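Ticket 500: Right jaw slow to close, fabric dropped on lift
Product: Jevik hand-held gripper, two-finger
Site: Disbridge
Priority: 2
Status: Open, waiting on part

Reported problem

Operator reports that the gripper closes unevenly on fabric jobs. Left finger arrives first and pushes the cloth sideways, then the right finger catches up. On thin cloth the grip slips during the lift. Started in April after the pads were changed. No error shown on the Zukthorpe logger.

First reply from support

Please check that both pads are seated against their backings and that the pivot pins do not stick out past the arms. Then open and close the gripper 100 times with nothing in it and send the log. Keep fingers out of the linkage while doing this. If the trigger sticks, stop and unplug before touching the arms.

Update from site, 9:40

Pads are seated. Pins look flush on both sides. Ran the 100 cycles. The log shows the right finger lagging on 7 of them, all near the end of the run. With nothing between the jaws you can hardly see it by eye. Went back to the cloth folding task to get it under normal use.
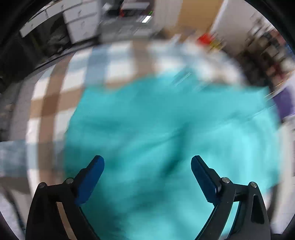 Jaws open over the teal fabric, checkered cloth underneath.

Fully open is fine. The lag only comes in on the closing stroke, in the last part of the travel. It is worse when the tool is held tilted to the right. Dropped the fabric twice in the session. Both times it slid out on the right pad side.

Also noticed: the recorded video is badly smeared when the tool moves fast. Don't know if that is related. The log times still line up with the trigger.

Second reply from support

The smearing is a separate matter. It comes from the exposure setting, and we have opened another ticket for it. Please leave that setting alone for now so the recordings can be compared.

For the lag, swap the left and right pads and repeat the 100 cycles. If the lag stays on the right, the pads are not the cause.

Update from site, 14:15

Swapped pads. Lag is still on the right. Took the tool off power and moved each finger by hand. Left moves freely. Right has a tight spot shortly before closed, and a faint click when it passes. Cleaned the joint with a dry brush and tried again. Same tight spot.

Third reply from support

Sounds like a worn bushing at the inner right pivot. Nishad will ship a replacement set. Do not oil the joint in the meantime, as oil gets on the pads and marks the fabric. Do not use the tool for lifts until the part is in. After fitting, run 500 cycles and attach the log here.

Site confirmed. Tool tagged out and put on the shelf.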